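3.2 Everyday objects and the words people use for them

One of the pleasures of this survey was seeing how much regional variety hides in the most ordinary things in a home. We asked 267 speakers in Desden and Eline to name common household objects, and the grooming items gave us the richest answers of all (Figure 4).

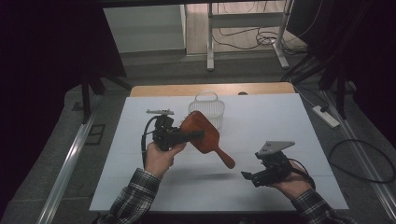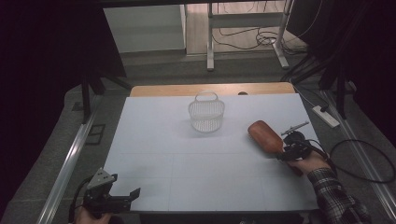 Figure 4. A wooden paddle hairbrush, shown in both views; both also show a small white basket with an arched handle.

In Desden, 99 speakers gave a single word for any brush used on hair, whatever its shape. Eline was far livelier! Speakers there split brushes by the head, and many had a separate word for a wide, flat one. Several older speakers borrowed theirs from the kitchen, using the same word for a bread paddle, and we were delighted to find that use in the Zwahlen word list as well.

Baskets behave differently. The handle seems to matter more than the size, and a basket without one often gets the word for "bowl" in both towns. The Pukik recordings, with 807 usable answers, show the same split, though younger speakers mix the two words freely. We return to this age effect in Section 4, where the April interviews are compared with the earlier set.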